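Section 4. Fitting the soft pads and markers

Do this section after both Stekero gripper bodies are bolted together and before you mount the cameras. You need the 3 mm hex driver, the bag of short screws, the four orange pads, and the printed marker sheet.

4.1 Pads

1. Open the fingers all the way. If they don't stay open by themselves, put a folded cloth between them.
2. Hold a pad against the inner face of the finger with the ridges facing in toward the other finger.
3. Press the base of the pad into the slot first, then work toward the tip. It should sit flat along the whole length.
4. Start both screws by hand. Tighten them a little at a time, going back and forth.
5. Repeat for the other finger, then for the second gripper.

CAUTION: Stop turning when the screw head touches the plastic. The finger bodies are printed and the holes strip easily. If one strips, print part 112 again — glue doesn't hold for long.

4.2 Markers

1. Print the sheet at full size on matte paper. Turn off "fit to page" in the print dialog.
2. Cut out the markers and leave the white margin on. Tracking fails without it.
3. Stick one marker to each finger, square to the edge. Check the ID against the table in Section 2. Left and right are not interchangeable.
4. Rub the marker down with a fingernail. Don't cover it with clear tape, which causes glare under shop lights. 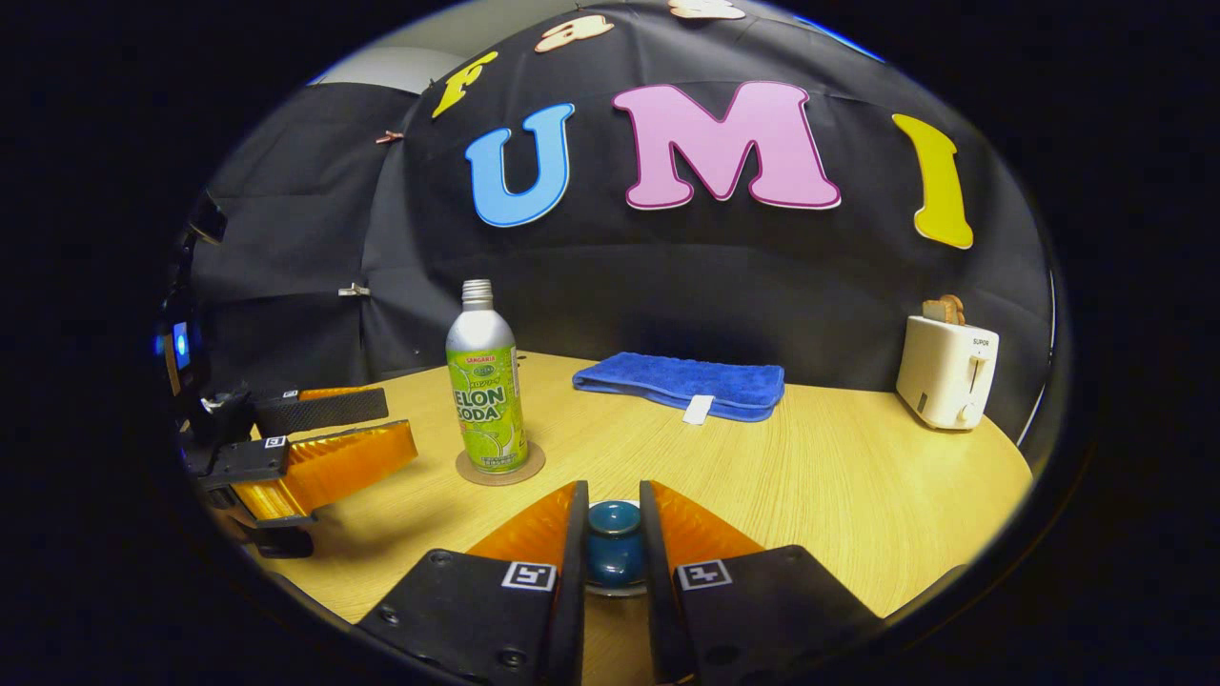 4.3 First check at the table

1. Start the Magbanua viewer and wait for the picture to settle.
2. Open and close each gripper slowly 10 times. Both markers should stay outlined in the viewer through the full travel.
3. Pick up something light with straight sides, then something rounded. Lift each one 50 mm and set it back down.
4. Look at the pads. A pad that has crept toward the tip was not seated at the base. Go back to 4.1, step 3.

NOTE: If the outline flickers on one finger only, clean that marker with a dry cloth before you change any settings. Lovely Enriquez spent an evening on exposure values when the problem was a thumbprint.

NOTE: Breakable items are fine for practice once the pads pass this check. Keep the lift low and stay over the table.

CAUTION: Keep fingers clear of the hinge while closing. The pads are soft but the linkage behind them is not.

Write the pad batch number in the shop log before going on. Replacement pads are in the drawer marked Zundov. If you take the last pair, tell Nestor Javier so he can cast more — the mold needs a full day to cure.

Continue with Section 5, Camera mount.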